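Jintana Klinhom
17 December 2018

1/ Cold-season notes on houseplants, mostly for people who moved everything indoors and now have leaves on the floor. Some of this I posted in May, but the rules change when the heat is on.

2/ Water less. A pothos that drank every week in summer may want water every 2 weeks now. Push a finger in to the second knuckle. If you feel damp soil, walk away.

3/ Stop feeding. Most foliage plants are barely growing and the salts just sit in the pot. If you see a white crust on the soil, scrape it off and top up with fresh mix.

4/ Check the undersides of leaves for spider mites. Dry air suits them. Fine webbing where the leaf meets the stem is the usual sign. Rinse the whole plant in the shower with lukewarm water, then again five days later.

5/ Keep pots off the radiator shelf. I lost a good calathea that way – crisp edges in four days, and I kept blaming the tap water.
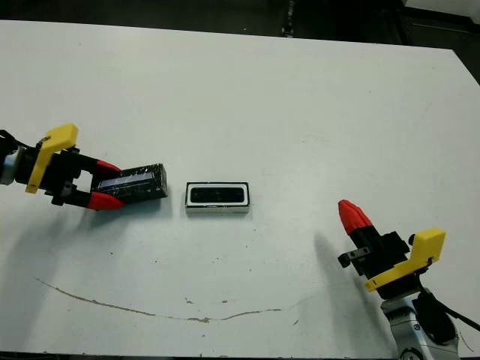

6/ Grow lights. Abbas Sadeghi asked what I run over the cuttings. It's a Pevlow bar at 3,000 K, on a timer from 7 to 5. I hang it 30 cm above the tallest leaf. The light looks warm and I can stand having it in the living room.

7/ Don't repot yet unless the roots are rotting. A plant that is tight in its pot can wait until spring. If you do find rot, cut back to firm white root and go down a pot size.

8/ Cold glass. Leaves touching the window overnight go black and mushy. Pull the pot back a hand's width, or move it before you close the curtains – the air behind them gets very cold.

9/ Amaryllis: turn the pot a little every day or the stalk leans. Stake it before the buds open. I'll do a separate thread on what to do with the bulb after it blooms.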